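Picking up denim, one episode after another
7 min read

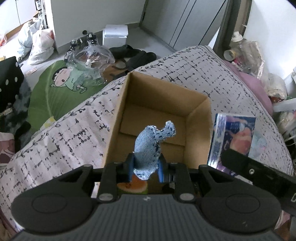
Prirkorar, 6 Jul 2022

I promised in March that I would write more about my work with the hand-held gripper, and then I wrote nothing. It is not because the work stopped. In the evenings I was tired of looking at cloth and did not want to write about cloth also. Now the denim set is finished, and I can try to put down what I learned while I still remember it.

For readers who are new: I collect demonstrations for a small group that trains manipulation policies. The project has the name Rarero, and Hollis Tillman is leading it. There are several of us, in different cities, and each one works at home with the same tool. We hold it, we do the task, the camera on the tool records, and in the evening we upload. The learning system should later do the same task with a real arm, in a home it did not see before. For this reason Hollis wants bedrooms and kitchens with real life in them. When I started, I asked him if I should clean the room first. He answered with one word, "No."

The task in this set is simple to say. Take the piece of cloth, lift it, put it in the cardboard box. The box stands on the bed. One episode is one pick and one place, and I should end with open fingers. My set was 706 episodes in total, and the whole group wants 3,000 before the first serious training.

Why the bed? I asked this too. On a table, everything is flat and hard, and the fingers always meet the surface at the same height. A duvet gives way. If you press, the cloth goes down together with the duvet, and you can easily take both. In my first evening I lifted the duvet many times and the box fell on its side. Those episodes I deleted, but Marianna Pawłowska, who reviews our uploads, wrote to me that I should keep some of them in a separate folder, with the label "double grasp." She thinks they will be useful later to teach the system what a bad grasp looks like. I am not sure about this, but I made the folder.

Denim is harder than I expected. Before it I did a set with thin kitchen towels, and a towel forgives you. You close the fingers anywhere and it comes up. Denim is stiff, and my piece has a frayed edge with dark stitching, where it is thicker than in the middle. If the pads close only on the loose threads, the piece looks well held and then it slides out half way to the box. If they close over the fold, it stays. So I learned to make a fold first. I touch the cloth with the fingers a little open, push a short distance until it rises, and only then close. The top curls up above the blue pads and you know that you have it.

Here I had a long discussion with Keisha Alcantara, who collects with the same tool as me in another city. She does not push. She comes straight down and pinches, and if the pinch is bad she opens and tries again in the same episode. Her episodes are longer than mine, but they contain the recovery. Mine are short and clean, and maybe too clean. We asked Hollis who is right and he said we should both continue as before, the system needs to see both ways. I think he is correct, although I was hoping a little that he would choose me.

Some practical notes, for the people who wrote to me and asked.

My wrist. The tool is not heavy in the first minutes. After 40 episodes without a stop it is heavy. I now do blocks of 15 and then I put it down, drink something, and look at the recordings. Since I work in blocks, my movement at the end of an evening looks almost the same as at the beginning. Before, Marianna could see from the motion at what point I was getting tired, and she told me so (in a kind way).

Speed. I was too fast in the first days. A person puts a cloth in a box without thinking, and the hand already goes back before the fingers are open. In the recording this looks like a throw. Now I say the steps quietly to myself — down, push, close, up, over, open — and it gives a good rhythm. My neighbor probably thinks I am learning a dance.

The box. I leave it open and I change its place and its angle between blocks. The walls are high compared with the cloth, so you must lift higher than feels natural. If you lift only as much as you need, the lower part of the cloth catches on the edge. This was my most frequent mistake after the double grasp. There is also the flap, which can be folded down inside or can stand up, and I recorded both.

Things near the box. I have a glossy package in clear wrapper which I like to prop up next to it. It has a face printed on it, in orange and blue tones. Juniper Nguyen-Tran, who does the training side, asked for shiny objects close to the work, as the kitchen towel set had almost none and the first policy became confused by reflections. She also likes bedding with a pattern. My duvet has black scribbled lines and little leafy vines, and she wrote that it is "perfectly annoying." I took it as a compliment for the duvet.

Light. I record in the daytime and in the evening, and I write in the notes file which one it is. I do not change the light inside one block. One time I did, by habit, when it was getting dark, and the block had to be divided in two by hand. Gwendolyn Ambrose did this for me and I still owe her a coffee.

Notes file. Please write it the same day. I write the block number, the place of the box, the light, and anything strange. In March I left it for the weekend and afterward I could not say which block had the flap standing up. I had to watch everything again.

What comes next, I know only partly. Juniper will train on what the group has uploaded and then test on the arm at the Trumitz lab. I will be allowed to watch over video. The first policy, from the towels, reached the cloth well and closed too early, above it, in the air. We discussed this a lot. My own opinion is that we all closed too early ourselves in those recordings and the towel was just soft enough to let it pass. With denim this does not work, so I hope that the new data is more strict in this point.

For the next set I have the choice between socks and a knitted scarf. Keisha already took the scarf, so I am looking for socks. If somebody has experience with picking up one sock from a pair without the other one, please write in the comments how you did it.

5 comments · 12 shares
Back to top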